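Catégorie : Robotique perso > Bras et préhension > Projets en cours

Apprentissage par démonstration pour un bras à 359 €, vous y croyez ?

drestiv_port
Je monte un bras Okby dans l'atelier partagé et je voudrais lui apprendre à doser de la poudre à la cuillère. Objectif : 70 démonstrations avec des contrôleurs aux poignets, puis entraînement. Quelqu'un a essayé ?

Hayashi
Essayé, oui. Au bout de 900 démos, le mien ratait encore le bol une fois sur 3. Alors 70, permets-moi de douter.

drestiv_port
Avec quelle cuillère ? Et des bols toujours à la même place ?

Hayashi
Même place, même cuillère. La poudre, c'est le pire : ça se tasse, ça colle, et ton modèle n'en sait rien.

Trimus
Pas d'accord avec Hayashi, 900 démos bâclées ne prouvent rien. Par contre je me méfie du suivi des poignets. Tu connais la pose de la main, pas celle du bout de la cuillère.

drestiv_port
Le poste de démonstration, je l'ai voulu simple, sans fixation ni gabarit.
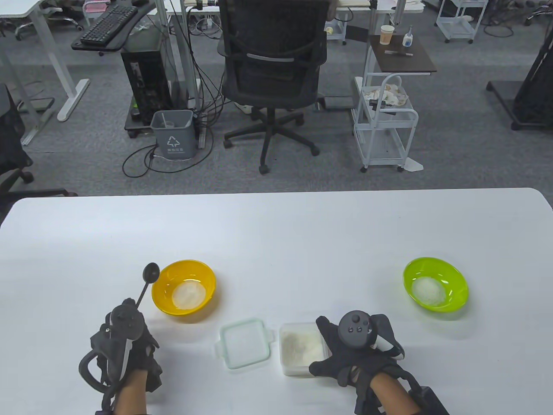

Le suivi des poignets me donne une trajectoire, le reste viendra de la caméra. La cuillère est noire et le gant aussi, je sais, Trimus va râler. Les bols jaune et vert se détachent bien de la table, eux.

Trimus
Je râle. Noir sur noir, et poudre blanche sur table blanche : comment tu repères ce qui tombe à côté ?

Hayashi
Et le couvercle transparent à plat, bon courage. Pèse les bols, au moins tu auras un chiffre.

drestiv_port
OK pour la balance. Je garde la cuillère.

Hayashi
On en reparle en septembre.

Sujets similaires
- Okby : jeu dans l'axe du coude
- Balance de cuisine en USB, laquelle ?
- Pince souple imprimée, retours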